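Grestine to open household lending library in Darkance with over 38 lines of kitchen and tableware

FOR IMMEDIATE RELEASE

10 September 2022

Grestine, the homeware reuse charity, is delighted to announce that its new lending library will open its doors in Darkance this autumn, giving people across the town the chance to borrow good bowls, trays, pans and serving dishes for as long as they need them, whether that is for one birthday tea or for the whole of a first year in a new flat.

The library will take over the ground floor of the old seed merchant's on Jaber Street, a building that many local people will remember fondly for its long counter and its very heavy front door (the counter is staying, and so is the door, although we have at last had the hinges seen to). It has stood empty for 13 years, and it has been a real pleasure to see the shutters up again and to have so many neighbours put their heads in to ask what was going on.

We have been collecting kitchenware since February, and the response has been more generous than we dared to hope. Boxes have come in from house clearances, from families moving somewhere smaller, from a tea room that was changing its crockery, and from people who simply had two of everything and felt it was time one of them went to a good home. When the library opens there will be over 38 lines to choose from, with more added as they are washed, checked and labelled.

How borrowing works

Joining costs £2 a year, and anyone who lives, works or studies in Darkance can join. You will need to bring something with your name and address on it. Members may have up to 20 items out at once, which should be plenty for a family gathering, and larger parties can ring ahead so that we can see what is on the shelves and put it by.

Most things go out for a fortnight. If you are setting up home, or have had a fire or a flood or some other upset, please tell us when you come in and we will arrange a longer loan, with no need to go into the details at the counter. Renewals can be made in person or by telephone.

We are often asked about breakages. Plates get dropped, and handles come off, and we would much prefer to hear about it than have somebody stay away out of embarrassment. There are no fines. A small tin will be kept by the door for anyone who would like to put something towards a replacement.

Please give everything an ordinary wash in hot soapy water before you bring it back. Older patterned china should be kept out of the dishwasher, and these pieces will have a yellow sticker underneath as a reminder.

Our supporters

The fitting out of the shop has been paid for by a grant from Notidia, whose offices are just outside the town and whose staff also spent a very jolly and rather dusty day with us sanding the old shelves. The grant covers the rent and the heating for the first year, and has allowed us to put in a deep double sink and a proper ramp at the side entrance.

We would also like to thank the allotment society for the loan of their van, the primary school for the beautifully lettered sign in the window, and everyone who has carried a box up Jaber Street in the rain.

What we would still love to have

Donations can be left at the side entrance during opening hours. We have enough mugs to last us for some time, so please do hold on to those for now. The things we are shortest of are:

- Large saucepans with lids that fit
- Baking tins, especially loaf tins
- Cake stands and cake boxes
- Measuring jugs with markings that can still be read
- Small bowls and serving trays, in any colour or pattern 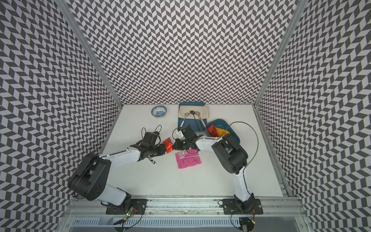

Opening times and contact

The library will be open on Tuesday and Thursday afternoons and on Saturday mornings, with a late opening on the first Thursday of each month. The opening date will be put up in the shop window and sent to everyone on our mailing list as soon as the last of the electrical work has been signed off.

Members of the press are warmly invited to visit beforehand, and we can arrange for somebody to show you round. Please write to the Grestine press desk, Jaber Street, Darkance, or leave a message with the shop.

Notes to editors

Grestine collects unwanted household goods and passes them on to people who can use them. Furniture and electrical items are handled by our warehouse and will not be available from the library.

Notidia is the library's main funder for its first year.

ENDS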